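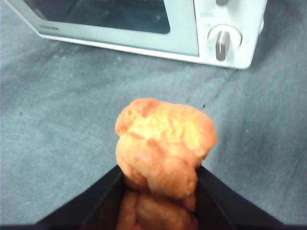
Words by Maëlys Texier
Music Corner for ages 8 to 12
Reading time: one lunch break

How does a DJ make two songs become one?

Maybe you were at a wedding or a school party and you noticed something strange. One song was playing, everybody was dancing, and then it was a different song. But there was no silence between them. When did the first song stop? It is difficult to say, and the DJ wanted it like this.

DJ is short for "disc jockey". A disc is a record, and a jockey is a person who rides a horse. So a DJ is a person who rides records! The name is old, but we still use it, also for people who play music from a laptop.

First, find the beat

Put on a song you like and tap your foot. Each tap is one beat. If you count the taps for one minute, you get a number, and we call this number the BPM. It means "beats per minute". A slow song can have 70 BPM. A fast dance song can have 130 BPM or more. Some drum and bass music goes up to 179, and then your foot becomes tired very quickly.

Now imagine two friends who walk side by side. If one walks fast and the other walks slowly, they cannot hold hands for long. Songs have the same problem. If the DJ plays one song at 100 BPM and another at 120 BPM at the same time, the drums fall over each other. It sounds like shoes in a washing machine.

So the DJ changes the speed. On the DJ player there is a long slider, called the pitch fader. Push it one way and the song goes faster. Push it the other way and it goes slower. When both songs have the same speed, and their beats fall together, the DJ has done beatmatching.

Then, listen in secret

Why does a DJ wear headphones at a party? The dancers hear song number one from the big speakers. In the headphones, the DJ is already listening to song number two. The dancers do not know yet what is coming.

Prakash Kulkarni plays every July at the summer fair in Graltdale, and I asked him how he learned this. "I practiced in my bedroom with one ear in the headphones and one ear out," he told me. "For a long time it was terrible. My sister closed her door." He has 2,387 songs in his collection now, and he keeps them in order by speed and by feeling. He has a group called "Rainy" and a group called "Jumping".

Last, the slow swap

Between the two players there is a box with many knobs – this is the mixer. The DJ makes the second song a little louder, and the first one a little quieter. Often the DJ also turns down the low sounds of the first song, so that two bass lines do not fight. After some time only the new song is left.

A guest mix is many swaps like this, recorded in one long piece, often 45 minutes or one hour. A radio show or a website invites a DJ to make it, and the DJ chooses every song and its place.

Try it at home

You need two devices that play music, and a friend. Choose two songs with nearly the same speed. Start the first song. Count 1, 2, 3, 4 with the beat, and when you come back to 1, your friend starts the second song. Slowly turn the first one down. If it sounds messy, stop and try again from the start.

Words to remember

Beat: the steady pulse you tap with your foot.
BPM: how many beats there are in one minute.
Mixer: the box that joins the sound of two players.
Fader: a slider that changes the volume or the speed.

Next time in Music Corner: what is inside a drum machine?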